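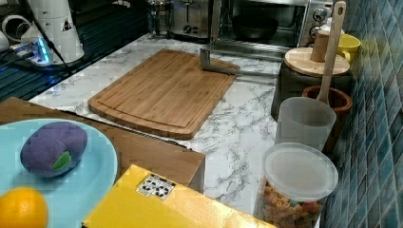

Drastudura Documentation Group

4.3 Setting up the counter workspace in Marwat

Revised 30/08/2026. Applies to the Marcombe perception node and the Marwat planner.

Before you begin
Complete camera calibration (section 4.2). Disable motion in the planner and leave it disabled until step 8.

1. Start the perception node and open the Workspace tab. Wait for the status field to read READY.

2. Select Fit plane and click three points on the bare countertop, well apart from each other. Do not click on the cutting board. Its surface is higher than the counter, and the fitted plane will tilt.

3. Check the plane residual. If it is out of range, repeat step 2 with different points. Gray veining in a marble pattern does not affect the fit, but it can produce false edges in the color segmenter. Set Edge source to Depth.

4. Draw the work region around the cutting board. Leave out the tiled wall and the appliances at the back of the counter.

5. Set Max depth points to 4000 per object. Lower values drop thin items such as the spatula handle.

6. Run Segment once and review the object list. Merge any item that was split in two. The gray bar lying over the corner of the board is often returned as two segments where it bends.

7. Mark the following as keep-out volumes by hand:
- the clear pasta container and the frosted cup next to it
- the chrome toaster and the glass carafe
- the glass door of the toaster oven
- the cooktop

8. Set Planning timeout to 1000 ms, enable motion, and run Dry plan. The planner draws the path without sending it to the controller.

CAUTION: Clear and polished surfaces return missing or incorrect depth. Do not rely on automatic obstacles for the items in step 7.

Note: Soft items, such as the plush eggplant on the blue plate, are stored with a rigid outline. Set Grasp margin for each one in the object list.

Note: If Dry plan stops with code 78, the start pose is inside a keep-out volume. Shrink the volume or move the start pose, then repeat step 8.

To save the workspace, select File, Export scene. Files exported before the May release must be converted with the Brurport tool (section 9.1).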